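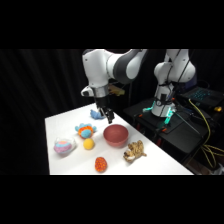
Progress report to the Peeters fund, September. The Wunasness quilt project has finished its second round of sewing, and the grant is being spent in line with the plan you approved. We now have 77 completed tops, most of them simple square patchwork in the crib size. Toys have become part of the project as well. A small light-blue plush toy and a tan plush animal, both seen on the white table, are the kind of thing we would like to send out with each crib quilt. The toys are not paid for from your grant.

Fabric and batting
We have spent 2,811 of the award so far. Cotton prints and backing took the largest part. Batting cost 868, which was over the first estimate because the Drirberg mill stopped selling the narrow roll and we had to buy the wide one. The wide roll leaves long strips at the side. We join these with a zigzag stitch and use them in the smaller quilts, so very little is thrown out.

Machines
Both sewing machines bought with the first payment are in use at Puvmont. One had trouble with skipped stitches when quilting through the thick seams. A heavier needle and a longer stitch fixed it. The other has needed only cleaning and oil.

Sewing sessions
The evening group starts at 6:30 and is full. The morning group still has room. New sewers begin with a nine-patch block and move on to joining rows once their seams are even. Pressing takes longer than we planned - we have one ironing board for each group, and people wait for it. Henk Mertens has offered to build a wide pressing table if we supply the padding and cover.

Still to do
Binding is behind. Most of the finished tops are layered and basted, but few people in the group like hand stitching the last edge. We have started machine binding on the crib quilts and will keep hand binding for the larger ones. Labels are ordered and not yet delivered.

We ask to move 2 percent of the thread budget to pressing supplies. The total would stay the same. A list of receipts comes with the next payment request.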